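# Do the conditioner kits for leather card holders do anything, or is it a scam?

Asked by **Eustaquio Zamudio** in *Bags, wallets & small leather goods*

I have a snap-tab card holder, red leather, white stitching, clear sleeve on the front. I've carried it every day since last July. The leather still looks decent to me but the clear part has gotten cloudy and it grabs my transit card so hard I have to push it out with a thumbnail.

The guy at the counter in the Jemley mall told me the whole thing is "drying out" and tried to sell me a three-bottle kit: cleaner, conditioner, and something called a sleeve restorer. The box says good for 1000 uses. Uses of what? He couldn't tell me. I said no thanks and he acted like I'd be throwing the wallet away by the end of the month.

So two questions:

1. Does a card holder this small need conditioner at all?
2. Is there any such thing as restoring a cloudy plastic sleeve, or is that bottle just window cleaner with a nicer label?

I don't mind spending a little if it works. I do mind being talked into it.

---

### Answer 1 (marked as helpful, 11 votes)

**Angharad Llewellyn**

You were right to walk away.

On the conditioner: most small goods at this price have a finish on top of the leather, usually pigment with a clear coat over it. Conditioner can't get through that very well. What you get is a greasy wallet for two days and then the same wallet. Put one drop of water on a spot that doesn't show. If it beads up and sits there, the finish is sealed and the bottle will do next to nothing. If it darkens the leather within a minute, wipe it off, let it dry, and then a thin coat of any plain conditioner once or twice a year is plenty.

Be careful near white stitching. Thread soaks up oil and loose red dye very nicely, and once it goes pink I've never seen it come back. If you do condition, use a cloth around your finger and stop short of the seam.

On the sleeve: I'd want to know what's in that bottle before I believed a word. Clear sleeves are generally soft vinyl. Cloudiness comes from one of these:

- Hand grease and pocket lint. Cleans off.
- Fine scratches. Does not clean off.
- The plasticizer working its way out of the vinyl. Also does not clean off, and solvents make it worse.

Try the free version first. Take the cards out, damp cloth with a tiny bit of dish soap, wipe the outside of the sleeve, then wrap the cloth around a butter knife (a dull one!) and do the inside. Wipe again with plain water. Leave it open overnight. Don't use rubbing alcohol, nail polish remover, or window cleaner on it, whatever the internet says.

The grabbing is a separate problem. Soft vinyl clings to a glossy card, and worse when it's warm from your pocket. A slip of plain paper behind the card helps. Baking powder, talc and so on will work for a day and then you have powder in your pocket.

---

### Answer 2 (3 votes)

**flencombe_dad**

I bought that kit or one just like it, Teixeira brand, from the shop in Flencombe. Did both sides of my wallet. Smelled nice. Sleeve looked great for a week because it was basically wet, then went back to how it was.

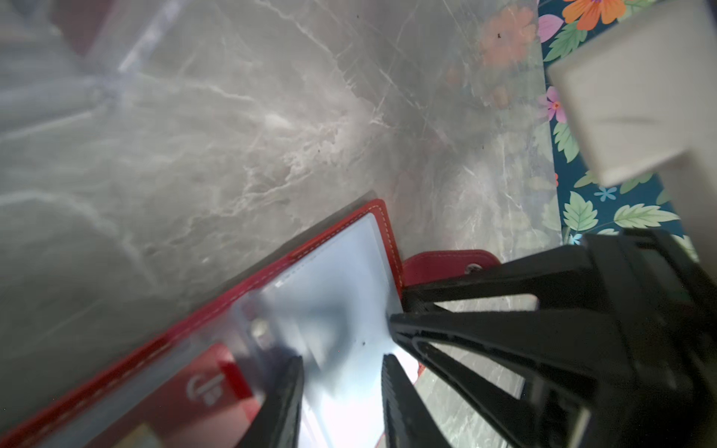

Also my snap got stiff afterward, which I blame on the conditioner getting down in it but can't prove. I worked it open and shut a bunch of times and it loosened up.

Just buy another one when it dies. It's a card holder.

> **Eustaquio Zamudio:** How long did the bottle last? Anywhere near 1000?
>
> **flencombe_dad:** Didn't get to find out, it's under the sink. Maybe they mean 1000 very small wallets.

---

### Answer 3 (0 votes)

**rider306**

Put it in the freezer, works for gum so it should work for sticky plastic

> **Angharad Llewellyn:** Please don't. Old vinyl gets brittle in the cold and the sleeve can crack along the stitching when you bend it.

---

**Update from Eustaquio Zamudio:** Water drop beaded up, so no conditioner for me. Soap and the butter knife got a gray smear off the inside, and the sleeve is clearer than it was, though still not what I'd call clear. Paper slip works on the transit card. I'm still not convinced it isn't just wearing out, but that's zero dollars so far. If anybody in Brurkuvport knows a repair place that will replace only the sleeve and quote a price before they've got the wallet in their hands, post it.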